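Tuning a wrist camera so your gripper stops missing shiny things

I've been building a small desktop arm in the shared workshop at Whitfield since last August, and the part that ate most of my evenings was the camera on the wrist. The arm itself went together fine. Getting it to see a box and close its fingers on the box (and not on the air next to it) was another story, so I'm writing down what I did in case you're halfway through the same build and muttering at your screen.

I'm assuming you've got an arm that moves, a two-finger gripper and a small camera mounted behind it looking out past the fingertips. Mine runs off a little controller board I call Skavell, and the software is a pile of Python I've named Wuvum. None of it is clever. If yours is different, the steps should still carry over.

Start with the mount. Loosen the camera bracket, open the gripper all the way, and tilt the camera until both fingertips show along the bottom of the picture. You want the tips and a bit of the housing behind them, and not much more. I had mine tilted way too far down at first and half the picture was my own plastic, which looked very impressive and was useless. Tighten the bracket, then give the wrist a good wiggle and check again. If the tips have shifted, your screws are too short. Ask me how many times I ran to the hardware store over that one! (2, and the second time they were closed.)

Next, lock the exposure. Auto exposure is lovely for holiday photos and terrible for this. Every time the arm swung toward the wall, the brightness pumped up and down and my edge finder lost its mind. Turn auto exposure off, turn auto white balance off while you're in there, and pick a value by hand with the gripper parked in front of the emptiest bit of wall you've got. My camera wanted 688 on its own odd scale. Yours will want something else, so just nudge it until the wall is pale grey without blowing out to pure white.

Now mark your centreline. With the gripper open, save one picture and find the point halfway between the two fingertips. Write down how far across that is in pixels, and save it in your config file as the grip centre. Don't use the middle of the picture! I did that for weeks. The camera sits a hair off to one side on my bracket, and everything I tried to pick up got shoved along the bench by the right-hand finger.

Then pick a test object. Most people tell you to use a matte block in a bright colour, and for your first go they're right. But once that works, move on to something awkward. Thaddeus Nguyen-Tran, who has the bench beside mine, lent me a varnished wooden box that he says dates from 1922, and it's been the best teacher I could have asked for. Varnish throws glare, and my edge finder loves glare. It also loves bold wood grain and the shadow on the wall, and will happily call any of them an edge if you let it.

Park the arm well short of the box, off to one side, so the box is out past one finger. Take a picture and have a proper look at it before you run any code. 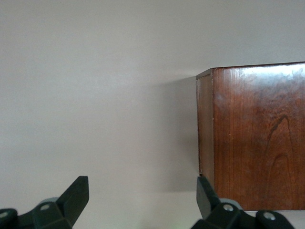

Box off to the right of the gap, with a band of glare near the top and its shadow on the wall.

From a view like that one, the wrist needs to shift right before it goes anywhere near closing. Check these in order:

1. Find the corner between the two faces first. It's a thin line on a glossy box, so you may need to drop your edge threshold. Mine ended up at 94.

2. Mask out the fingers. They stay put in the picture as long as the gripper stays at the same opening, so you can draw the mask once by hand and reuse it.

3. Ignore soft edges. A shadow that fades out gradually should fall below your threshold. If it doesn't, blur the picture a touch more before you look for edges.

4. Move in small steps and take a fresh picture after each one. Keep a hand near the stop button, especially if the box belongs to your neighbour.

If the arm keeps chasing the glare, move your lamp before you touch the code. I spent a whole evening writing a highlight filter, which I called Plustulance because I was tired, and then got a better result by shoving the lamp over to the other end of the bench. The filter is still in there, switched off. I might go back to it once I've sorted out the cable that snags whenever the wrist rolls past level.

Questions and corrections welcome through the contact form | © Wuvum workshop notes | Back to top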